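Teaching two arms to tidy up: our week at Orham

I've been promising to put these up since December, so sorry to everyone who kept asking! This is the gallery page for the toy-sorting task, the first proper one we've taught the arms from start to finish. I'm Treasa Daly, I drove most of the sessions, and Siobhán Corrigan did the rest (plus nearly all the thinking).

The short version of how it works, for anyone coming over from the Gumcombe makers' page. One of us sits with a pair of hand controllers and moves, and the robot arms copy. Everything gets recorded while we do it, and each go from start to finish counts as one demonstration. Do that enough times and you've got something to train on. We were aiming for 500 and I can tell you my shoulders noticed every single one.

Before each go we scatter the pieces over the mat by hand. Siobhán is strict about this - no neat rows, no favourite corners, bolts lying whichever way they land. I kept making little patterns without meaning to and she kept messing them up again.

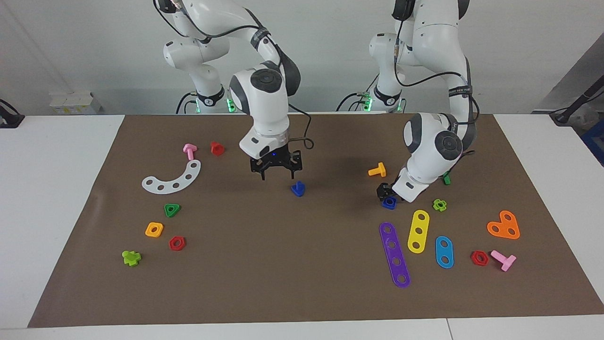 Left arm down low on a dark blue nut, right arm waiting with its gripper open. The big flat plates at the front are the ones I always leave till last.

Nuts are lovely to pick up once you've got your eye in. The bolts took me much longer, and the long purple plate is my sworn enemy. You have to come at it square or it just skates off across the mat, and then you're chasing it with one arm while the other hovers about looking useless. We kept a few of those chases in, as Siobhán reckons the arms should see how to recover from a fumble.

Using both hands at once was the hardest habit to learn. For the first 18 goes or so I drove one arm and forgot the other existed! What helped was talking out loud as I went - "left's got it, right's next" - and now I can't stop doing it, even in the kitchen.

We did six sessions in all, mostly on a Wednesday evening, and swapped drivers every half hour. The controllers are on loan from Ó Briain and the recording software is Prurov, which behaved itself apart from one evening when it saved everything under the wrong task name. I've sorted that now.

Next up is putting a nut on a bolt, one in each gripper. I've tried it 3 times and dropped the nut every time. More pictures when I stop dropping it.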